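The drawer under the worktop had stopped closing properly again, so I spent the afternoon sorting it out. I started after lunch and expected it to take an hour. It took until it was getting dark, mostly because I kept stopping to try things on.

I have written before about boxes with lids and I still don't like them. If a box has a lid, I put things on top of the lid. Then I need what is inside, and everything on top goes on the floor. The old Raven set was like that – seven boxes that stacked nicely and never got opened. I gave them away in January and have not missed them.

What I want is a box with no lid, walls high enough that things don't roll out, and a base that fits two to a drawer. The drawer is 400 mm wide inside, so that rules out most of what the shops sell as drawer organisers. The Vutska ones are close but they taper too much towards the bottom and you lose a lot of room.
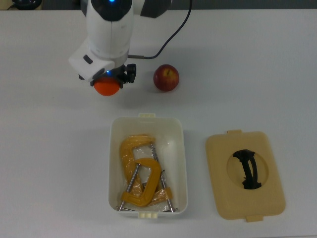
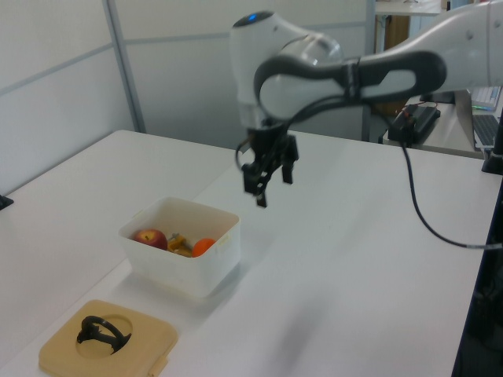
Round things are the worst to store, in a drawer or anywhere else. They roll to the back, they get under the flat things, and if they are fruit they get bruised on the way. A box with fairly tall walls deals with most of that, and an apple can sit in the same one as a couple of clamps or an orange without anything ending up on the floor. I would still take the clamps out before putting fruit in for any length of time, and I would leave them in their clear bag as well, as it keeps the oil off everything else. Rounded corners are easier to wipe out than square ones, too.

White was my choice over the grey. I can see crumbs and sawdust in a white box, and in the grey ones I only found them with my fingers. The drawback is that white plastic marks. Pencil comes off with a damp cloth but marker pen doesn't.

For small parts I have gone back to shallow trays. The Tritetti one is 115 mm across and holds screws well enough, though the finish scratches. Robles do a deeper version that I might try when the shop has it in again.

The drawer closes now. I still have the one above it to do, which is mostly string and batteries.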